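Jallerar Hall reopens its sorting room with new tables

8 March 2020

The sorting room at Jallerar Hall is open again after a refit that replaced the old work tables and put down new flooring along two walls. Residents can drop off clothing, bedding and small kitchen goods there during regular hall hours.

The room is run by Hayat, the neighborhood exchange group that has used the hall's ground floor for the past four years. Donated goods are checked there, folded or wrapped, and packed into cartons for families moving into housing in the Dutusmont district. Last year the group sent out 3,934 cartons, up from 2,242 the year before.

Humaira Ghauri, who manages the room, said the old tables had become hard to use. Their tops were dark and had started to lift at the corners, and small items such as buttons, screws and jar lids were easily lost on them.

"We asked for plain white," Ghauri said. "If you put a dark sock down on it, you see the dark sock. You also see the stain on the pillowcase before it goes into the box."

The new work surfaces were chosen after a short trial in July, when packers spent two weeks with one white table and one of the old ones side by side. The white table was picked for checking and folding. Two of the old tables have been kept for taping cartons, where scratches matter less.
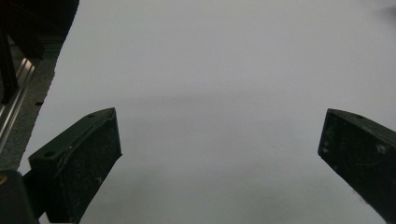 What changes for donors

Drop-off is now at the side entrance on Fenent Street. The front door will be used only for pickup. Bags should be tied and marked with what is inside, and glass or china should be wrapped in paper before it is brought in.

The room can take sheets, blankets, towels, coats, children's clothing, pots, plates and flatware. It cannot take mattresses, car seats, medicine or opened food. Electric kettles and toasters are accepted if the cord is in good shape, but they go to a separate shelf and are tested before packing.

Clothing does not need to be ironed. Ghauri asked that it be washed and fully dry, and that shoes be tied together in pairs.

Packing shifts

There are 36 places on the weekly packing schedule, and 17 of them were still open when the room reopened. Shifts run for two hours in the morning or early evening. New packers spend their first shift at the checking tables with someone who knows the work.

Kamran Ghumman, who draws up the schedule, said the evening shifts are the hardest to fill. He is also looking for people who can lift full cartons from the taping tables to the loading door.

"The linen boxes are fine," Ghumman said. "The ones with plates in them are heavy, and we have a lot of plates."

The cost of the refit was shared between the hall and Hayat. Shelving for the north wall has been ordered and will go up later in the spring. Until then, finished cartons will be stacked in the hallway next to the coat rack, and visitors are asked to keep that side clear.

Sign-up sheets are at the front desk.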